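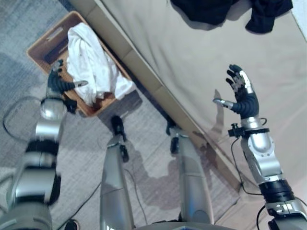 How often should white cotton towels be stripped of detergent residue?

Every 14 washes for towels in daily use, or sooner if water beads on the surface instead of soaking in. Homes with hard water may need to do it more often.

What residue does

Detergent that is not rinsed out stays in the loops of the fabric along with body oils and minerals from the water. The towel becomes stiff, takes up less water, and starts to smell soon after it gets wet. More detergent makes the problem worse. Fabric softener adds a coating of its own and should be left out of towel loads.

Test first

Place one dry towel flat on a counter. Let a teaspoon of plain water fall on it from a few inches up. If the water sinks in within 4 seconds, the towel does not need stripping. If it sits on the surface, go on to the next section. Test near the middle of the towel, away from the woven border, which absorbs slowly even when clean.

What you need

A bathtub or a large plastic tub
Washing soda (sodium carbonate)
Borax
Powdered detergent without softener
Rubber gloves
A long-handled spoon or a paint stirrer

Washing soda and baking soda are different products. Baking soda is too weak for this job. The amounts below were worked out with Desturico unscented powder. Other powders vary in strength, so start low with a concentrated one.

Procedure

1. Wash the towels as usual and leave them wet. Stripping is not a replacement for a wash.

2. Fill the tub with the hottest water the care label allows, deep enough to cover the load.

3. Put on gloves. For a full bathtub, add 1/4 cup borax, 1/4 cup washing soda and 1/2 cup powdered detergent. Use half of each for a tub that holds half as much. Stir until no grains are left on the bottom.

4. Add the towels one at a time and push each one under. Keep colors out of a white load. Dye released in hot water will settle on the whites.

5. Soak until the water is cool. Stir once an hour. The water may turn gray or tan.

6. Drain the tub and press the water out of the towels. Do not wring them; wringing pulls loops.

7. Run a full cycle in the machine with no detergent, then an extra rinse. If suds still show during the rinse, repeat it.

8. Shake each towel out and dry on medium heat. Remove when just dry.

Repeat the drop test the next day. A towel that still sheds water can be soaked once more. After two soaks with no change, the cause is usually worn loops or a factory finish, and more soaking only weakens the cotton.

Do not use this method on

Wool, silk, bamboo blends, anything with elastic, or towels with metallic thread. Never add chlorine bleach or vinegar to the soak.

Preventing buildup

Cut the detergent dose to half the line on the cap and check the results over several loads. Fill the drum no more than two-thirds full. On the Pukura top loader used for these tests, the Deep Rinse setting left fewer suds than two standard rinses. Front loaders should have the dispenser drawer pulled out and rinsed every month.

Next page: Removing rust spots from white cotton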